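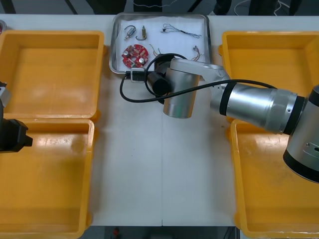 Solside Parts Sort – FAQ

Updated April. Rushed job, sorry, will tidy up later.

What do you take?
Small electronic bits. Round boards, motors, wire harnesses, brass fittings, loose leads with a connector on. If it fits in a steel tray we'll probably look at it.

What don't you take?
Loose lithium batteries. Whole microwaves. Anything leaking. Tellys – try the Noonan depot, they've got the space.

Do I need to sort before I drop off?
Nope. Bag it, box it, whatever. Just don't wrap everything up in sticky tape, takes forever to get off.

How does the sorting work?
Parts go out on a tray lined with white paper, then into the big plastic bins. Boards, motors, wire, and the leftovers. Which bin is which changes with the batch so check the sheet on the wall before you start.

Why paper in the tray?
Small screws show up on it. Also crud off old boards comes away with the sheet. Change it when it's grubby, there's a pile under the bench.

How much goes on a tray at once?
Not much. A handful, spread out so nothing's sitting on top of anything else. Wires are the worst for this, they grab whatever's next to them.

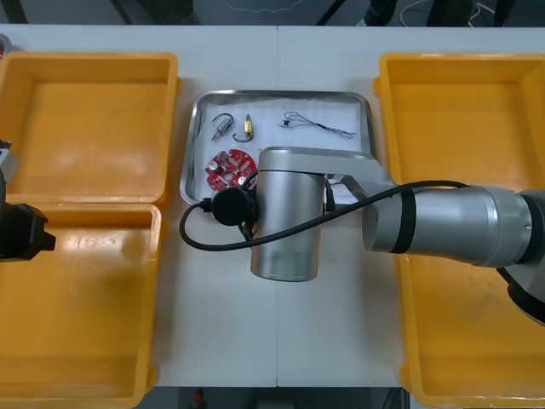
Harnesses want lifting by the connector end if there is one. Don't yank from the middle. If two are knotted together and you can't get them apart in a minute or so, put both in with wire and move on.

A motor still has its lead on. Motor or wire?
Motor. Leave the lead attached, people want it.

Is a brass fitting with a wire on it wire?
No, leftovers bin. Gizella Kiss goes through that one at the end of the batch.

Do the boards need to be stripped?
Please don't. Terminal blocks, capacitors and sockets stay where they are. A board with everything still on it is worth testing, a bare one is just scrap. Hold by the rim, not by the tall parts. And don't peel the stickers! Sometimes that's the only clue to what the thing came out of.

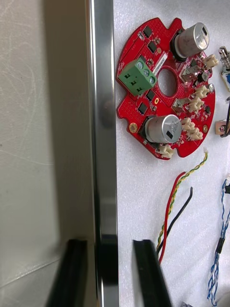 Pádraig Ó Ceallaigh asks that anything with big capacitors be left unplugged for 20 minutes at least before you bring it in, and would like it noted that longer is better and a swollen can should go in its own bag with a note on it.

Can I put boards face down?
No. Flat, parts up, straight onto the floor of the bin. One layer. Bent pins are the main reason stuff gets knocked back by Sultimel, who do our testing.

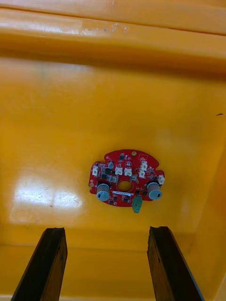
Round red board, flat in the bin, components up.

What about scuffed bins, can I still use them?
Scuffs are fine. Cracks arent. Give it a wipe first if there's grit in the bottom.

How many boards in a batch?
60, then we close it off and start a new sheet. Last batch number was 136 if you're filling in the form.

Can I buy parts?
Yes, off the Lukby shelf by the door. Small motors $2 each, boards priced on the bag. Cash or card. No holds.

Can I bring the kids?
Over 12s are fine to sort, closed shoes please. Littler ones can't be at the bench.

I put something in the wrong bin.
Happens all the time. Fish it out, or tell whoever's on. Don't tip the bin out to find it.

Where do I park?
Round the back, left side. The driveway has to stay clear for the ute.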